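춤판의 마지막 사회자, 마이크를 내려놓지 않는 까닭
지역 사람들 | 인터뷰

넬리 잉가 씨는 약속 장소에 먼저 와서 커피를 반쯤 비운 상태였다. 춤추는 사람은 다 늦는다는 말을 평생 듣고 살았더니 오기가 생겨 일찍 다니게 됐다고 했다. 그러고는 시계를 한 번 보더니 기자가 제시간에 온 것까지 못마땅하다는 표정을 지었다.

잉가 씨는 '얄테티'라는 이름의 사교춤 모임을 이끈다. 왈츠와 폭스트롯, 퀵스텝을 추고, 분위기가 무르익으면 족보를 알 수 없는 춤도 춘다. 그가 진행을 맡은 지 올해로 30년째다. 본인은 이 숫자를 별로 좋아하지 않는다.

"30년이라고 하면 사람들이 꼭 손을 잡고 고생하셨다고 해요. 고생은 그 사람들이 했지. 내 농담을 30년 들었는데."

처음부터 춤을 출 생각은 없었다고 한다. 원래는 '페닝턴'이라는 악기점에서 아코디언을 팔았다. 정확히는 팔려고 했다. 여섯 달 동안 아코디언을 사 간 손님은 한 명이었고, 그 손님도 다음 주에 환불하러 왔다. 환불 서류를 쓰던 중에 손님이 물었다. 오늘 저녁 무도회에 사회자가 펑크를 냈는데 목소리가 크니 대신 해 보지 않겠느냐고.

"목소리가 크다는 게 칭찬인 줄 알았죠. 나중에 들으니 가게 밖에서도 내가 환불은 안 된다고 하는 소리가 다 들렸대요."

첫날 그는 왈츠를 탱고라고 소개했다. 악단은 왈츠를 연주했고, 손님들은 탱고를 추려다 벽 쪽으로 몰렸다. 그런데 다음 주에 사람이 더 왔다. 잉가 씨는 아직도 그 이유를 모르겠다면서, 알았으면 매주 틀리게 소개했을 거라고 했다.

얄테티가 지금 쓰는 곳은 '리키나 회관' 위층이다. 그전에는 '디르니라우'라는 식당의 연회장을 썼는데, 이 시절 이야기가 나오자 그는 의자를 당겨 앉았다. 식당 주인은 춤은 좋아했지만 식탁 치우는 것을 싫어했다. 그래서 회원들은 한동안 식탁 사이로 돌아다니며 춤을 췄고, 모퉁이를 도는 솜씨만큼은 어디 내놓아도 빠지지 않게 됐다.

"대회에 나갔더니 심사위원이 묻더라고요. 왜 빈 바닥에서 자꾸 뭘 피하느냐고."
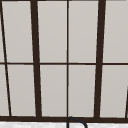
춤을 가르칠 때 그가 가장 먼저 고치는 것은 발이 아니라 시선이다. 초보자는 열이면 열 바닥을 본다. 바닥을 보면 등이 굽고, 등이 굽으면 상대의 턱을 이마로 받는다. 그래서 그는 고개를 들고 먼 곳을 보라고 한다. 짙은 갈색 창살이 격자로 나뉜 큰 창이라도 하나 있으면 설명이 쉽다는데, 굵은 세로 창살 두 개를 두고 왼쪽 것을 볼 때와 오른쪽 것을 볼 때 어깨가 어떻게 달라지는지 직접 일어나 시범을 보였다. 유리 너머로 경치가 보이지 않을수록 좋다고도 했다. 볼거리가 있으면 다들 멈춰 서서 구경을 한다는 것이다. 옆자리 손님이 시범에 박수를 쳤고, 잉가 씨는 그쪽으로 정중히 인사한 뒤 다시 앉아 식은 커피를 마셨다.

음악 이야기를 묻자 그는 가방에서 공책을 꺼냈다. 무도회에서 튼 곡을 모두 적어 둔 목록인데, 마지막 줄의 번호가 3,037이었다. 같은 곡은 한 번만 적는다. 좋아하는 곡은 별표, 싫어하는 곡은 가위표를 하는데, 넘겨 보니 가위표가 꽤 많았다.

"싫어하는 곡을 틀어야 바닥이 차요. 내가 좋아하는 걸 틀면 다들 화장실에 가요. 취향이 고상하면 이렇게 외롭습니다."

가위표 가운데 가장 진하게 그은 곡이 무엇인지는 끝내 말해 주지 않았다. 그 곡을 신청하는 회원이 이 신문을 구독한다고만 했다.

회원 수는 예전만 못하다. 한창때는 8월 여름 무도회에 300명 넘게 모였다. 계단까지 사람이 서 있었고, 퀵스텝이 나오면 아래층에서 바둑을 두던 어르신들이 올라와 항의를 했다. 그중 한 분은 항의하러 왔다가 파트너가 생겨 그대로 회원이 됐다. 바둑 모임 쪽에서는 지금도 이 일을 배신으로 친다고 한다.

요즘은 젊은 사람들도 조금씩 온다. 결혼식 첫 춤을 배우러 오는 예비부부가 대부분인데, 잉가 씨는 이들을 반기면서도 경계한다. 세 번쯤 오면 자기들끼리 누가 박자를 틀렸는지 따지기 시작하기 때문이다.

"내가 그럽니다. 지금 싸우는 건 괜찮다, 식장에서만 싸우지 마라. 지금까지 식장에서 싸운 부부는 없어요. 나한테 말을 안 한 건지도 모르지만."

은퇴 계획을 조심스럽게 꺼내 보았다. 그는 이미 두 번 은퇴했다고 답했다. 첫 번째는 송별회까지 했는데, 송별회의 사회를 볼 사람이 없어 본인이 진행했다. 진행하다 보니 재미있어서 다음 주에도 나왔다. 두 번째는 조용히 그만두려고 아무에게도 알리지 않았더니, 회원들이 지각한 줄 알고 집으로 전화를 했다.

무릎은 예전 같지 않아서 요즘은 본인이 추는 곡을 하룻저녁에 여섯 곡으로 줄였다. 의사는 두 곡을 권했다고 한다. 둘이 만나 합의한 숫자가 여섯이냐고 묻자, 그는 의사가 아직 합의한 줄 모른다고 대답했다.

다음 무도회는 4월 15일 저녁 리키나 회관에서 열린다. 처음 오는 사람도 환영하고 혼자 와도 된다. 바닥이 상하지 않게 밑창이 깨끗한 신발을 가져오면 된다. 신청곡은 입구의 상자에 적어 넣을 수 있다. 잉가 씨는 다 읽어 보기는 한다고 했다.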